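Flarenard Oral History Program
Progress report to the Conneely Fund, second reporting period

Summary of status

Transcription is on schedule. Cataloging is behind schedule. No change to the approved budget is requested. The period covered begins in September, when the revised work plan took effect.

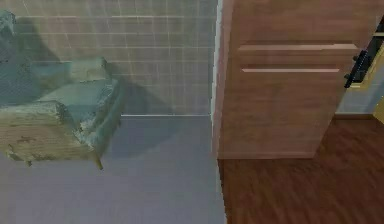 Emen, 23 Dec 2022

1. Transcription

The collection consists of 200 recorded interviews with former employees of the Vallavus textile mill. First-pass transcripts are complete for all recordings in English. The remaining recordings are in Polish and Japanese and are being handled by Wanda Duda and Emiko Ogura. Their drafts follow the same conventions as the English set: false starts are kept, filler words are dropped, and unclear passages are marked with a time code in square brackets.

Audio quality is the main source of delay. Nine of the cassettes show print-through, and one side of a reel was recorded at the wrong speed. Tsutomu Morikawa has made corrected transfers of the reel. The cassettes have been transferred flat, with no noise reduction, and the transcribers work from a filtered listening copy. The flat transfer remains the preservation file.

2. Cataloging

The catalog now holds 3,206 index entries. Growth slowed after the first review, when Khanyisile Pillay found that job titles had been entered as spoken, so that "doffer," "bobbin hand" and "spinning room help" appeared as separate headings for what the payroll ledgers treat as one grade. A controlled list has been drawn up from the ledgers. The spoken form is kept in a note field and stays searchable. Entries made before the review are being corrected in batches by decade of employment, starting with the earliest.

Place names have not been reviewed. Several streets near the mill were renamed after it closed, and both forms occur in the interviews, sometimes within the same answer.

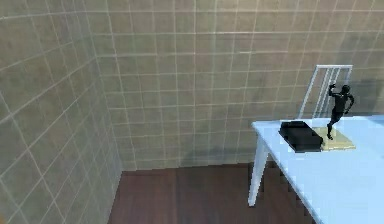
3. Consent and access

Signed release forms are on file for all but 30 interviews. Yuto Tsuji is contacting the speakers or their families by letter. Recordings without a release are transcribed and indexed but will be withheld from the public catalog. Two families have asked for a restriction on named third parties, and these passages will be closed under the existing policy.

4. Work planned for next period

Complete the Polish and Japanese transcripts. Finish the job title corrections and begin on place names. Submit the access policy to the Fund for comment before the catalog opens.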